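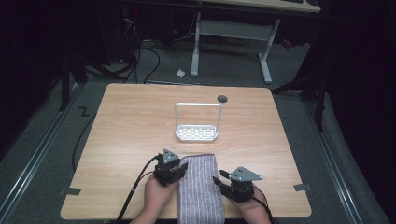
4 Mar 2023

The left gripper let go again today, and this time I think I know why! I've been so wound up about it since lunch that I ate standing at the counter with my notebook open. Haruto says a fault is only fun when it belongs to someone else, but this one is mine and I'm having a great time with it. The job is about as plain as jobs get: striped towel folded on the table, a gripper in each hand, one on either side of the cloth, lift it, carry it over to the white rack at the back, lay it in the tray. I could do it in my sleep with bare fingers. With the grippers it's a different animal, because I only get to feel the towel through the handles, and when one side opens by itself the whole fold slides out and lands in a heap.

So, what happened. First batch in the morning, lovely. Towel up, towel over, towel down. I was humming. Then in the second batch the left one popped open halfway through the carry. I hadn't moved my fingers at all. I refolded, tried again, same thing. Third time it held, and I got cocky and told Haruto it had sorted itself out. It had not. The next one went on the floor.

My first guess was the motor getting hot. That was my guess back in January too, when we had the first drops, and we lost two whole afternoons to it with a fan pointed at my wrist. I put the back of my hand on the housing and it was barely warm, so out goes that theory for good, and I wrote OUT in big letters next to it, which felt wonderful.

Second guess was the fingers slipping on the fuzzy cloth. But a slip looks different. With a slip the fingers stay shut and the towel creeps away. Here the fingers were wide open every time, so something told them to open or something stopped telling them to stay closed. Haruto pulled up the log and there it was, a gap. The readings from the left side just stop and then start again, and when they come back the gripper goes to its resting position. Its resting position is open! We picked that ourselves, last year, so that it wouldn't pinch anyone on startup. Makes perfect sense on startup. Makes no sense at all with a towel in the air, and I keep thinking how glad I am that it was a towel. Next on the list after linens is the Sakamoto kettle.

After that we went hunting for the gap. Haruto Sekiguchi has more patience than anyone I've ever worked with. He had me hold the gripper still, then tilt it, then turn my wrist out, then reach forward, over and over, while he called out from the screen. Still, fine. Tilt, fine. Reach forward, gap! Reach forward again, gap! I actually yelled. It's the cable. It runs down off the gripper and over the table edge, and when I stretch toward the rack there isn't enough slack, so the plug gets a little tug where it goes in. The right one has the same cable but I don't reach as far on that side, or I hold my elbow differently, I'm not sure which. I want to look at that tomorrow.

We counted from the log, because Haruto wanted a real number for the Tirik people. 72 lifts today, 19 with a gap on the left. Not every gap was a drop, which surprised me. If it's short enough the fingers don't have time to go anywhere, and I never felt a thing. So it has been doing this quietly for who knows how long, and I have been blaming my own hands. I feel quite cheerful toward my hands now.

Fixes, as of this evening. A longer cable, which Haruto thinks we have in the Trorden box. A clip near the plug so a pull lands on the clip. And the bigger one, changing what happens when the signal goes: hold where you are, beep, and let me open it myself. He's worried about hold if somebody's finger is in there, and he's right to worry, so we argued it back and forth for ages and landed on a light hold that you can pull free from. We have to try it on our own fingers before anyone else's. I volunteered my left pinky.

I also wrote the whole thing up for Primby in the fault sheet and put myself down as the reporter, with the January drops marked as maybe the same cause.

Wrist is a bit sore. Need to buy milk. Remember to ask Haruto if the beep can be something nicer than the one on the old unit, which sounds like a truck backing up.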